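Chapter 6
Teaching by Demonstration: Showing a Robot What to Do

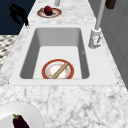 6.1 What This Chapter Covers

The first five chapters treated the robot as a machine that follows a written plan. The engineer decided where the arm should go, how fast it should travel, and when the fingers should close. Methods of that kind remain the right choice for a great deal of factory work, where parts arrive in the same place and in the same position all day long. They serve much less well in a kitchen. A dinner plate may lie at the bottom of a deep sink with something resting across it, and another plate, with a piece of fruit on it, may stand at the far end of the basin. A person asked to put such a counter in order begins at once. A programmer asked to write down every motion in advance may work for weeks and still leave out a case that comes up on the first morning.

Teaching by demonstration takes a different path. A person carries out the task through the robot, or moves the robot's own arm through it, while the system records what happens. The record is then used to train a control program, called a policy, that can carry out the task by itself. The person giving the demonstration is called the operator throughout this book, whether he or she is holding the arm or sitting in another building.

This chapter deals with the collection of demonstrations. The training of policies is taken up in Chapter 7, and testing in Chapter 8. Students who have not completed the exercises on coordinate frames in Chapter 3 should do so before going further, as the recording formats in Section 6.5 depend on them.

After completing this chapter, the student should be able to:

Explain the difference between hand guiding and remote control, and choose between them for a given task.
Write a task sheet that two operators will read in the same way.
Set up a simulated counter scene and record a usable demonstration in it.
Review a set of demonstrations and mark those that should be left out of training.

6.2 Two Ways of Showing

In hand guiding, the operator takes hold of the arm and moves it. The motors are set so that they carry the weight of the arm but offer little resistance to the hand. The operator feels contact directly. If the fingertips touch the wall of a basin, the operator knows it at once and can ease off. For this reason hand guiding is often preferred for tasks that depend on touch, such as wiping a surface or fitting a lid.

Hand guiding has two costs. The first is that the operator's own hands and body are likely to be in view of the cameras, and a policy trained on such pictures may come to depend on something that will be missing when the robot works alone. The second is fatigue. Even a well-balanced arm is tiring to move for long periods, and tired operators give poor demonstrations. A common remedy for the first problem is to record the joint motion by hand and then play it back with the operator standing clear, so that the cameras record only the playback. This works when the objects can be returned exactly to their starting places. It works badly with objects that roll.

In remote control, also called teleoperation, the operator moves an input device and the robot follows. The device may be a small copy of the arm, a pair of hand controllers, or a pointer with six directions of motion. The operator may watch the robot directly or through cameras. Remote control keeps the operator out of the robot's workspace and can be used with a simulated robot as readily as with a real one. Its main weakness is that most input devices return little or no sense of touch. Operators make up for this by looking more carefully and moving more slowly, and both habits will appear in the recorded data.

The choice between the two methods should be made for each task separately. A laboratory that owns a good teleoperation station will be inclined to use it for everything – students should resist this when the task depends mainly on feel.

6.3 Why Begin in Simulation

All of the required exercises in this chapter are carried out in a simulated kitchen. The course uses the Lamard scene package, which supplies counters, sinks, dishes, and food items, together with the Riviere input station for remote control. Instructors with other equipment may substitute it freely. The exercise sheets name objects and goals and do not refer to any one controller.

A simulated scene can be reset with a single command. Each dish goes back to its assigned place, and the next demonstration starts from a known state. On a real counter the same reset must be done by hand, and small errors creep in. The simulator also knows the position of every object at every moment, so the student can check a demonstration against the facts without measuring anything. Finally, a plate dropped in simulation costs nothing, and new operators drop plates.

The limits of simulation should be understood from the start. Contact between thin, hard objects is difficult to compute well. A stick lying across a plate may slide too easily or appear to stick to the surface. Pale objects on pale surfaces also deserve attention. A white faucet beside a white sink gives a camera very little contrast, and a policy that depends on finding its edges may fail when the lighting changes. A student who collects data in a clean simulated kitchen should not assume that the resulting policy will work in a real one. Section 6.8 describes several ways of narrowing the gap.

6.4 The Task Sheet

Every demonstration begins with a written task sheet. It states the starting arrangement, the goal, and the conditions under which the attempt counts as complete. A sheet that reads "tidy the sink" is of no use. One operator will take the stick off the plate and stop. Another will lift the plate out with the stick still on it. Both have followed the instruction, and a policy trained on a mixture of the two is likely to hesitate between them.

The following sheet is used for Exercise 6.1.

Task: Clear the plate in the sink.
Start: Red-rimmed plate on the floor of the basin. Wooden stick across the plate. Arm in the home position.
Step 1: Grasp the stick near the middle and lift it straight up until it clears the rim of the basin.
Step 2: Place the stick on the open counter in front of the sink.
Step 3: Grasp the plate by its rim and lift it out of the basin.
Step 4: Set the plate down on the open counter, clear of the stick.
Step 5: Open the fingers, withdraw, and return to the home position.
Complete when: Both objects are at rest on the counter and the arm is home.
Do not touch: The faucet, the plate with the fruit, the plate with the eggplant.

The last line is as important as the others. The faucet in this arrangement is tall and stands at the side of the basin, within easy reach of a careless elbow joint. Operators tend to watch the fingers and forget the rest of the arm. The sheet should name any fixture that the arm could strike, and the operator should practice the approach before recording begins.

Step 3 is the hardest step for most students. The plate lies near the front wall of the basin, and from a camera placed over the near part of the counter that wall hides the lower part of the plate. The operator who relies on this one view is working partly from memory. A second camera, looking down into the basin from above, should be turned on for the whole of the demonstration. If a second view is not available, the plate should be grasped at a part of the rim that can be seen.

6.5 Recording

A demonstration is stored as a series of samples. Each sample holds the camera images, the joint positions of the arm, the opening of the fingers, and the command sent by the operator. The last two are easily confused. The command says what the operator asked for, and the measured position says what the arm did. Under light loads they agree closely. When the fingers close on a solid object they do not, and the difference carries useful information about the grip. Both must be kept.

For the exercises in this chapter, each student records 55 demonstrations of the clearing task. The shared class set is complete at 200. The larger project in Chapter 9 draws on the Clavisov collection of 1000 demonstrations, which was prepared by Juwita Entili for the Pradach teaching laboratory and is supplied with the course files. The edition dated 11/19/24 should be used, as the earlier August edition stored finger openings in a different unit.

Students should begin each session with 2 practice runs, which are not saved. Recording starts with the arm at home and ends with the arm at home. A pause in the middle of a demonstration should be avoided where possible. If the operator must stop to think, it is better to abandon the attempt and start again, for a policy can learn to pause as readily as it learns to grasp.

Failed attempts are to be kept in a separate folder and labeled with the step at which they failed. They are left out of training in Chapter 7 and are needed again in Chapter 8.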